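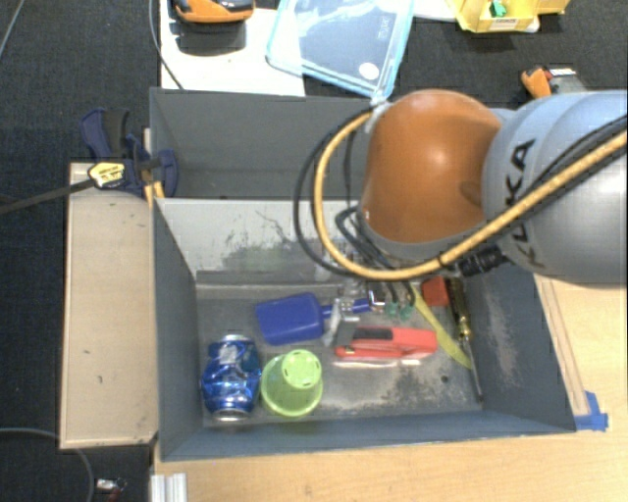 Mixed-item bin picking on a KUKA arm. Objects in the bin include a drink can, an upturned plastic cup and a screwdriver.

Adach Pick
Grasp planning software for unsorted bins

Overview
Adach Pick takes a depth image of a bin and returns a ranked list of grasps, each with a collision-checked approach path. It needs no CAD models of the items. The planner runs on an ordinary industrial PC and talks to the robot controller over Ethernet.

It was written for bins where the contents change from one hour to the next: returns, kitting, lab sorting, spare parts. If every item in your bin is the same, Adach Match is faster and costs less.

What it does
Segments touching and overlapping items, including shiny and clear ones. Clear plastic still gives the weakest depth data, and we recommend a second camera view if more than a few of your items are transparent.
Plans around bin walls, neighboring bins and clamps. Fixed obstacles are drawn once in the cell editor and saved with the job.
Models hoses and cables on the wrist as a swept volume, so the arm does not drag its dress pack over the rim.
Keeps a record of each attempt, with the input image, the chosen grasp and the result. Records can be replayed offline against a new version before you install it.

Setup
Calibration uses a printed board and 15 arm poses. The wizard moves the arm between them and reports the error at the end. Bin position is entered by touching off three corners. If the bin is moved, touch off again — the planner does not look for it.

Specifications
Planning time: up to 349 ms per cycle on the recommended PC
Grasps returned per image: 8
Memory: 16 GB minimum
Operating system: Ubuntu 18.04
Gripper types: two-finger, suction, combined

New in the November 2019 release
Wall clearance can now be set separately for each side of the bin. Long thin items lying against a wall are approached from the open side first. The replay tool opens records made with the August release.

Licensing
One license covers one arm. Price per arm is $1,680 a year, including updates and email support. Integrators should contact Josefien Bakker at Boersma for volume terms. Technical questions go to Trinity Lyons at the Pesham office.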